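Filed under: Grant Updates, Safer Homes

We are very happy to report that the Sterville window and door program is moving along nicely, and we want to thank you once more for your patience over the slow start in March. As of the end of June we have fitted new window locks and door chains in 58 homes, most of them in the older rental blocks on the Osby side of town, where plenty of people had been making do with a broom handle in the track.

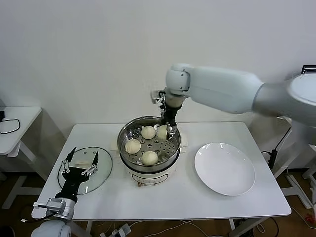
Boersma delivered the second order of sash locks complete, apart from 2 boxes of keys that came in the wrong size and have gone back. The tenants have been lovely about rescheduling, and more than one has asked us to look at a neighbor's door while we were there!

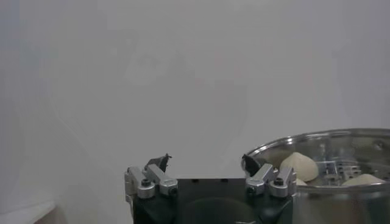

For the next quarter we would like to move $1,000 from printing to hardware, as the Cikau building needs longer screws and heavier strike plates than we had planned for. A revised budget sheet is attached for your approval.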